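Skoltis gripper comparison

The Skoltis gripper comparison was a program of trials of hand-held robot grippers carried out by the Dervishi laboratory. It examined how well different finger shapes, pad materials and tracking methods suited the recording of household tasks, and whether recordings made by hand could later be used to control a mounted arm. The program was directed by Valbona Kolev, with Gijs Lambrechts responsible for camera calibration and Teodora Hodžić for the test protocol. Its report was published in September 2022.

Background

Before the program began, the laboratory recorded most of its training material by teleoperation. An operator moved a leader arm, and a follower arm copied the motion through the Clarkent controller. The method gave exact joint positions but was slow, and operators often had difficulty judging contact with light or fragile objects. In February the laboratory began to study hand-held grippers as a second source of recordings. A hand-held gripper has the same fingers as the one on the arm, but it is carried and closed by a person.

The name Skoltis was first used for the finger set alone. It was later applied to the whole comparison, including the arms and cameras, and both uses occur in the report.

Equipment

Two gripper designs were compared. The first, made by Sisarer, had straight parallel jaws that moved along a short rail. The second was the laboratory's own design, with curved fingers that bent slightly under load. Each was built in a hand-held version and in a version with a flange for the arm. The Clarkent controller drove the arm-mounted versions throughout, so that differences in control software would not affect the results.

Position was measured in one of two ways. In the first, a camera on the gripper estimated motion from the surroundings. In the second, printed square markers were fixed to the gripper and read by a camera worn on the operator's head. Lambrechts reported that the second method was easier to set up and could be checked by eye, but that it failed when the operator's forearm or a tall object came between the marker and the lens.

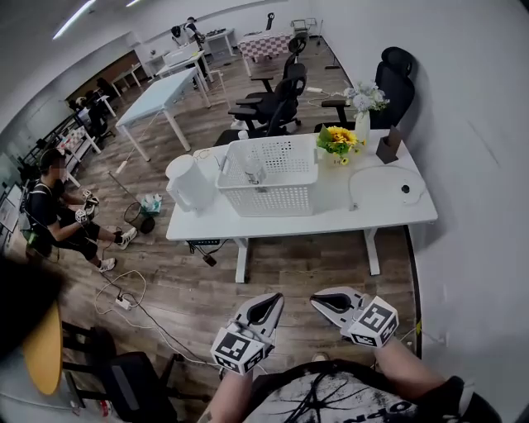

Marker layout became a separate subject of study. A single flat marker was soon rejected, as it could be read only when it faced the camera, and turning the wrist was enough to lose it. The layout that replaced it was a white cube near the base of each gripper, covered in black-and-white square markers, so that another side came into view as the hand turned. The cube added weight behind the fingers, and some operators reported tiredness in the wrist during long sessions. Dardo Olivares proposed a smaller cube to reduce the load, but the smaller markers were read less reliably at arm's length and the proposal was not adopted.

Test protocol

The protocol written by Hodžić was divided into 4 task groups: lifting, placing, handing over from one gripper to the other, and moving an object out of a container. Objects were chosen from ordinary household goods and included clear and glossy items, for which depth cameras often give poor readings. Operators received the starting layout on a printed card and were free to choose their own order of movements. A trial was stopped if an object fell or if tracking was lost and did not return within 3 seconds.

Results

The curved fingers performed better on round and uneven objects, which tended to settle toward the middle of the pads. The parallel jaws were preferred for thin, flat items and for tasks in which the object had to be released at an exact angle. Neither design was reliable with soft cable, which slipped past the pads unless it was first pressed against the table.

Recordings made with head-mounted tracking transferred to the arm with fewer corrections in slow tasks. In fast handovers the camera on the gripper gave smoother paths. The report recommended that both methods be kept and that the choice be made by task group.

Later work

Þórey Hjaltadóttir continued the study of pad wear after the main comparison closed. Her tests found that the inner pads lost grip well before they showed visible damage, and the laboratory adopted a fixed replacement schedule for all hand-held units. A revised Clarkent controller with support for the curved fingers was in preparation when the report was issued.

See also
Teleoperation
Fiducial marker
Robot end effector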